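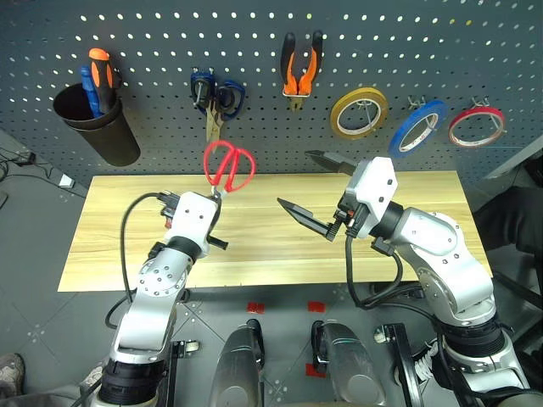 Souad Zerouali wrote in the margin of the February draft that a robot which can hang up one tool has only learned one tool, and that the club should stop calling it tidying. Her note stays in, and this section is written with it in mind.

Section 6. Tool Wall Set-Up (Candden Robotics Club)

1. Clear the tabletop. Leave the tools on the pegboard.

2. Start the Prallis controller and wait for both arms to report ready. The quick card says 40 seconds. Allow more.

3. Open and close each gripper once from the menu.

4. Load task 201, "return scissors." Set the speed to 6. The slider goes higher, and we have yet to see a good reason for it.
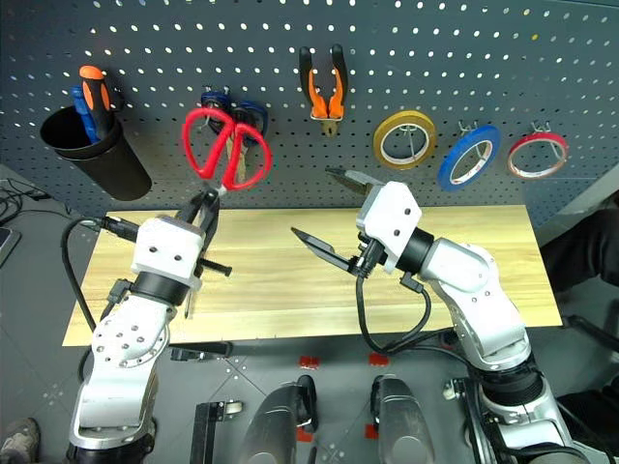
5. Run the task with one student at the stop button and one keeping the log. If the scissors miss the hook, log a miss. "Almost" has no column.

6. Put the scissors in a different starting spot before each new run. A score earned from the same spot every time tells you very little.

CAUTION: Keep hands and faces away from the arms while power is on, even when they are still.

NOTE: The Badawi team's handout claims 320 clean runs. It does not say how many were thrown out. Ask before you copy their settings.

7. Stop the task, save the log, then switch off the controller.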